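4. Setting up your first tray

You've unpacked the Prirow kitchen scale and charged it, so now comes the good bit! Set aside a quiet half hour and keep the Handgate app open on your phone.

1. Stand the scale on a hard, level surface. Carpet and cork mats will throw the readings out.

2. Hold the power button until the display shows a row of dashes, then let go.

3. Put the tray on top and press ZERO. The display should settle on 0 g.
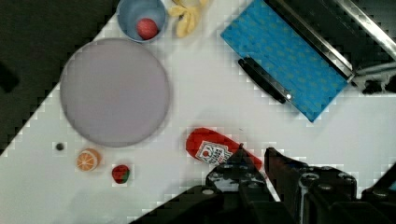

Note: if the figure keeps drifting by a gram or two, check for draughts. A nearby fan is the usual culprit — even a gentle one.

4. Place the 1,000 g test weight in the middle of the tray and press SET. You'll hear two short beeps.

5. Take the weight off, wait for zero, and put it back on. Anything from 998 g to 1,002 g is fine. 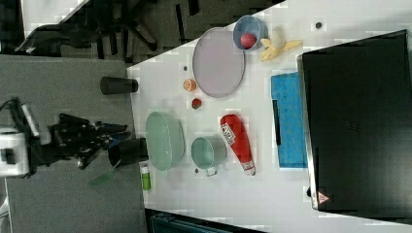 Caution: never load more than 5 kg, and don't lean on the tray while wiping it down. The sensor underneath is wonderfully fine but it will not forgive an elbow.

Saving a recipe

6. In the app, tap New recipe and type a name. Ours is still called Jadcombe Loaf, after the first one we ever baked with it.

7. Add each ingredient in the order you'll weigh it. For the loaf, start with 410 g of strong white flour.
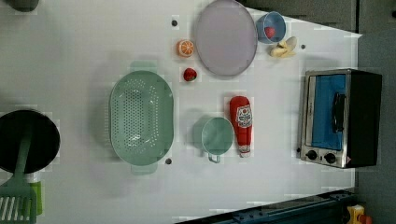 8. Tap Start and pour slowly. The ring on the display fills as you get closer, and it's lovely to watch!

9. When the ring closes, tap Next. The scale zeroes itself, so leave the bowl where it is.

Note: recipes made before the February update open as normal, but need saving once more before they'll show the ring.
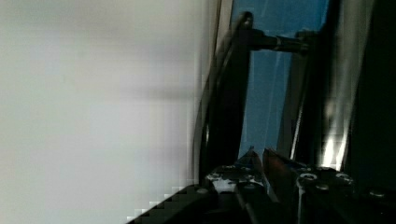

10. To finish, tap Done and hold the power button for three seconds. Your recipe stays in the app, ready for the next bake. Timers are covered in section 5.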